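Dreddale Hand Grippers: Bench and Safety Checklist, Pair No. 2
Checked by Siamak Shokri, May 3, 2025
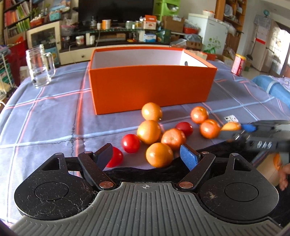 Go through the list in order before any picking session. If an item is marked STOP, put the gripper down and fix the problem first. Everything else can be noted and carried over to the next work evening. Comments under each item are mine unless it says otherwise.

SECTION A. TABLE AND ROOM

A1. Cloth lies flat, no folds under the pick area.
OK.
Comment: There is a loose thread on the checked cloth, toward the left. Trim it, don't pull it. A thread in a pivot took me an evening to get out last September.

A2. No glass within reach of the arms. STOP item.
Not OK at first look.
Comment: Clear glass mug standing on the cloth to the left of the orange box. Moved to the kitchen before going on. Drinks stay off this table when the grippers are out, empty or not.

A3. Nothing hanging over the front edge where the fingers close.
Not OK.
Comment: The dark furry cloth was draped over the near edge, right between the open finger pads. It sheds, too. Folded and put away.

A4. Box is open and nothing is blocking the way in.
OK.
Comment: The divider panel stands in the right end. Drop fruit left of it.

A5. Path to the door is clear.
OK after moving one bag.

A6. Floor dry, no cords across it.
OK.

SECTION B. GRIPPER BODY

B1. Base has no cracks along the ridges.
OK on both.
Comment: Run a fingernail down each ridge. The first Pletance prints split there and you could feel it before you could see it.

B2. Round housings clean.
Not OK.
Comment: Lint and fine fibers on both black housings, worse on the left. Dry brush only. Don't blow it off with your mouth, it goes straight into the recess. Brushed and checked again, fine now.

B3. Crosshair mark readable.
OK.
Comment: We line up the Hassanpour jig on this mark. If it wears off, scribe a new one from the drawing, not by eye.

B4. Body screws snug.
Two were loose on the second gripper. Tightened by hand with the short driver. No power driver on these, the inserts spin.

B5. Edges safe to hold.
OK.
Comment: Small burr near the handle on the second gripper, sanded off.

SECTION C. LINKAGE ARMS

C1. Pivot pins seated on both sides. STOP item.
OK.

C2. Arms open and close without catching.
OK. Cycled each gripper 11 times with nothing in it.
Comment: Slight click on the right arm of the first one at full open. Same as last time. Leave it, but listen for it getting louder.

C3. Both arms meet in the middle.
OK.
Comment: If one side gets there early, check the pin before you touch the linkage length.

C4. Keep fingers out of the arms while closing. STOP item.
Read this one aloud to anyone new. The pinch point is the lower pivot, and it is closer to your thumb than it looks.

SECTION D. FINGER PADS

D1. Pads firmly attached.
OK.

D2. Texture on the blue pad not worn smooth.
OK.
Comment: Blue pad is good for another month or so. Spares are in the Zidley tin, second shelf.

D3. No juice or skin left on the pads.
OK at start. Wipe again after tomatoes, every time.

D4. Pad angle correct.
Comment: The dark flat pad on the left arm needs its angle checked against the jig. Entered in the log as an open item.

SECTION E. FRUIT TEST

E1. Orange held, lifted and placed in the box.
Pass on both grippers.
Comment: Start with the oranges. They forgive a heavy hand.

E2. Tomato held without breaking the skin.
Pass, with care.
Comment: We have 3 tomatoes for this and no more, so do the oranges until your grip is steady. Any tomato that splits goes in the compost and the pads get washed.

E3. Two people working at once keep to their own side.
OK.
Comment: Call out before reaching across. Two grippers going for the same orange is how we bent a pin.

E4. Fruit taken off the table at the end and not left overnight.
To be signed by whoever locks up.

SECTION F. RECORDS

F1. Cycle count written in the log.
Done. First gripper now at 315. Second gripper's page is missing, please find it or start a new one.

F2. Open items carried over.
- Pad angle, left arm (D4)
- Click at full open (C2)
- Missing log page (F1)
- Hook by the door for the furry cloth (A3)

F3. Cleared for use.
Yes, both grippers, with the open items above.

S. Shokri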